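Week 4 — Reusing old industrial buildings
Notes: Deepika Kurup

Shares 74 Comments 3

Most conversions begin with a change of use, and the new use decides which parts of the code apply. An office in a former warehouse needs exits, washrooms and fresh air that the original owner never had to provide. Read the Gerker file before Monday. 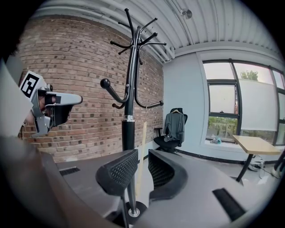
Floor loading is usually the easy part. Storage floors were built for heavier loads than desks will ever put on them. Check the connections anyway, and look for old openings that were filled without drawings.

Solid masonry walls are harder. Adding insulation inside makes the brick colder in winter and slows its drying, so freeze-thaw damage can follow. Test samples before choosing a thickness.

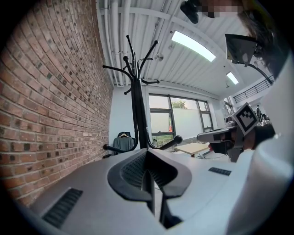 Services come next, and they take up height. Many owners want the structure left showing, so the routes have to be planned early. Running pipes and conduits lengthwise near a brick wall, under white-painted metal decking, leaves the middle of the ceiling for lights. Sketch one such route for the tutorial — plan and section, 1:50.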